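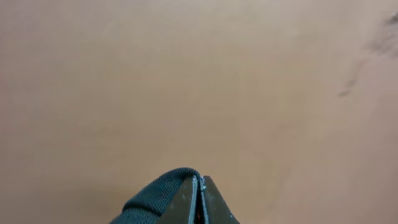
*Wrist cam, cell 3, fingers closed, sleeve on. Smudge is top right.*

**From:** Bezawit Hailu
**To:** cell-upkeep list
**Date:** Friday, March 25, 2022
**Subject:** Re: Cell 3 wrist camera — smudge, and the sleeve again

All,

Quick one before I go into the Pludska call. Replies under Matěj's bits.

> On the wrist view there is a dark mark, upper right, sort of a cloud with a tail coming down off it. Is it the bench or the lens? I don't want to pull the camera if it's only the bench.

Don't know yet. Could be a scuff, could be a bit of muck, could be a shadow. Can't tell from one still, whole bench is soft in that view anyway. Please do this, in this order:

1. Jog the wrist sideways 21 mm, same height, fingers shut. Grab another still.
2. Mark stays put in the corner — it's on the lens or the cover. Mark slides — it's on the bench.
3. If lens: dry cloth first, then the wipes from the Tratham box. NOT the bench spray. It fogs the cover and then we're waiting for Wisell to send a new one.
4. If bench: wipe it, and if it won't shift leave it and tell me where it is. Don't start sanding.

Don't touch focus till that's done. I know it's tempting.

> Also the sleeve has ridden up next to the left finger. Judite says it was like this after the February swap and it picked fine.

It did pick fine. Still don't like it. You can see the hump sitting right up against the outside of the left finger, and partly over it. Right finger is bare, so we've got cloth on one side only. Close in on a thin part and I can see the mesh getting there before the finger does.

So: power off at the cell, lockout on, then undo the lower strap and pull the sleeve back towards the wrist until the finger plate is clear. Strap goes back on over the hem, under it is how it crept last time. Cycle open/close 6 times at slow speed and look at it again. If it creeps, take it off completley and run without until Noemí is back with the shorter ones.

> Fingers look closed to me, do I still need to redo the zero?

They look closed to me too, no gap in the still, tips meeting all the way down the seam. But that's a picture not a measurement. Feeler gauge please, top and bottom of the seam. If both are tight leave the zero alone. If one's loose don't adjust, ring me, it means the finger screws and I'd rather we did those together with the proper driver.

> Little orange spot at the bottom of the seam, is that a fault light?

No idea. Tiny, right at the bottom of the picture, could be a light or something inside or just a reflection. Look in from the side with the power on and hands out. If something is lit, write down whether it's steady or blinking and check it against the sheet on the cabinet door. Then tell the list, not just me, Clementina had the same question for cell 6 and I never answered her (sorry).

Other bits while I'm here

- small pale flecks on the left finger face, near the top inner edge. Might be dust, might be wear. Wipe and look. If they're still there add a line in the log.
- log is the paper one in the Torres binder. The spreadsheet is dead, stop filling it in
- spare camera cover is in my second drawer, one only
- Judite, can you leave the 3 mm key in the cell, it keeps walking

Can't get down there before four. If the stills come through by then I'll look at them on my phone.

Ta
Bezawit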